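4. Loading the display stand

The Stunby tiered stand ships with a protective film on both sides of each shelf. Peel all of it off before the stand goes on the counter. Film left under stock turns cloudy and is hard to remove later.

4.1 Place the stand on a flat tabletop, lowest tier toward the customer. It may be set square or at an angle.

4.2 Load from the top tier down. Candy bars and small boxes go on the upper and middle tiers. Boxes may stand up or lie flat.

4.3 Lay small drink bottles on their sides on the lowest tier — upright bottles hide the tier behind them.
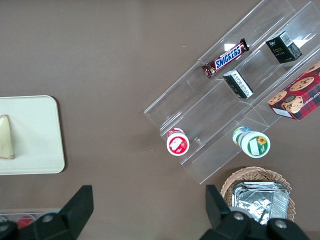
4.4 Side items

Keep the tray and the wicker basket on the table next to the stand, clear of the shelves. Foil trays can be stacked in the basket. Use the Bailly basket liner if food will be put in it directly.

CAUTION: Do not use ammonia or alcohol cleaners on the acrylic. Wipe with a soft cloth and mild soap, and let it dry for 10 minutes before restocking.

NOTE: Replacement shelves are ordered singly. See page 14 for part numbers, and page 11 if a shelf has cracked at the corner.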